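Trundbridge Makers Board > Automation > Can an arm do the boring jobs yet?

hexnut_dan
Mon 8 January
My shop does small batches of gear housings and my wife wants to know why we still load trays by hand if robots are so good now. Same question at home about the dishwasher. I've been running a pick task in simulation before spending money. The arm takes a part off the round fixture and puts it in the blue tray. My best run this week was 7 good picks out of 1000, and most misses were bad grasps. 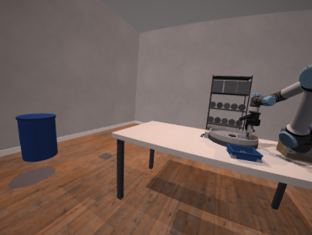 Slavica Petek
Seven is worse than I would have guessed, but a bad grasp in sim can be the contact settings. Check friction before you blame the arm. We have had a Vurik feeder doing one part all day since April and it hardly ever stops. One part, though. Change the part and you lose an afternoon.

oldlathe1963
I disagree that this tells you anything. A kid on a summer job can fill a tray in an hour and sort out the bad ones while he's at it. Dishwasher, forget it. Mugs, lids, a pan with stuff stuck to it. Not in my lifetime.

hexnut_dan
Friction was set too low, thanks. I changed that and dropped the approach speed. Still not great.
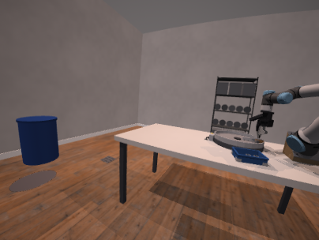

My numbers are up to 4 in 10, which I can't sell to anyone but is a lot better. I agree with oldlathe on the dishwasher. For the shop I'm less sure, because the parts show up in the same place every time. I'm also wasting bench. The whole left half of the table is empty, and the basket is right up by the front edge, so I may try it over on that side and see if the arm likes the longer move.

oldlathe1963
Longer move means slower. You're going backwards.

marnie_k
Depends on the wrist angle. The guys at Otthorpe moved their bin farther out and got fewer bumps. Cycle time went up a little and they didn't care, it runs at night.

Slavica Petek
Agree with marnie. Post the numbers when you've moved it. And try the Devadiga grasp planner if you haven't, the default one is poor on small parts.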